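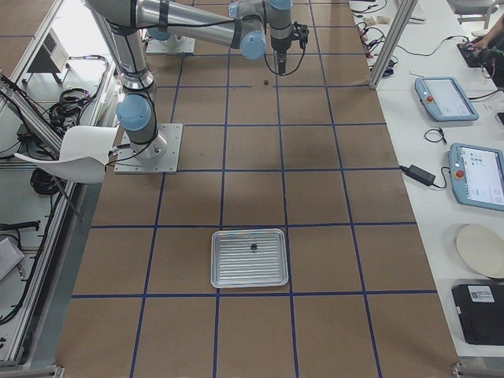 Defne Bozkurt told me before I went that a demo day is the worst place to judge an arm, go anyway, but watch what happens between the runs. Good advice. So - the Dramo open day at Gekari, my notes, typed fast.

The setup: two arms on one big table, cardboard top, blue tape grid. Not fancy. I liked that. You can see where a part is supposed to go and so can the person next to you, no squinting at a screen. The job was small black parts and a ribbed metal tray. Pick, place, again.

Speed: fine. Not fast. The guy presenting (Zhiqiang Tang, patient man, got asked the same thing by every group) kept it slow on purpose and said so. Would of liked one run at full speed.

Gripper: two-part answer. Handles the little parts OK, I saw 16 picks and 4 of them needed a second go. For a demo that's a bit much. For a first setup in a small shop, livable.

Pendants: best part of the visit. One per arm, big red stop button on each, you don't have to hunt for it. Menus took me a few minutes. Erhan Güneş had a go after me and was quicker, annoyingly.

Cables: strapped along the arm with bands, then a loop down at the gripper. That loop bugs me. Asked if it ever snags, got "not so far". Hm.

Price: they quoted 4000 for the training and setup package, arm is extra, and they wouldnt put the arm price in writing on the day. Minus a star for that. Jetport at least emails you a sheet.

Parking bad. Coffee good. Talk ran long and I missed the second half of the Q&A, so if the payload question came up there, somebody tell me.

Would I buy? Not yet. Going back in May with our own parts in a bag - if it can place those, diferent review.

3 and a half stars.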